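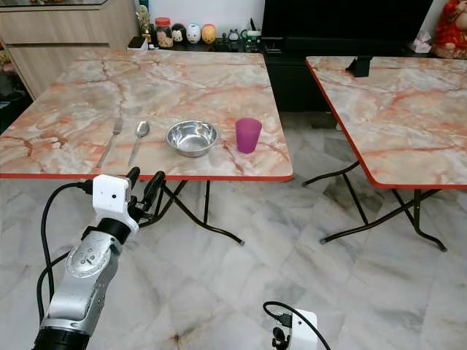
Open day at Premgate: how private are the sensors?

Search this site Search

I went to the Premgate open day in Omitville wanting to like it. Pejman Asadi gave the tour and said the home sensors "never share anything personal." I asked what leaves the house when a door opens. A time stamp, he said, and a room number. Well, 15 days of those would tell me when you sleep.
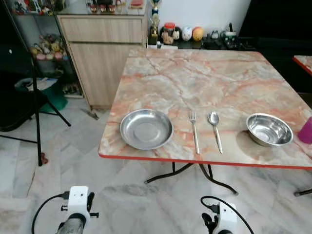

Shahla Safavi was more open about it. The messages are encrypted, but all 6 nodes in the demo used the same key - pull one off the wall and you may have the lot. A fix is planned for October. I saw no test results, and the two handouts didn't mention keys.

We use cookies to improve your visit. Accept Settings

I'd wait for the update before buying.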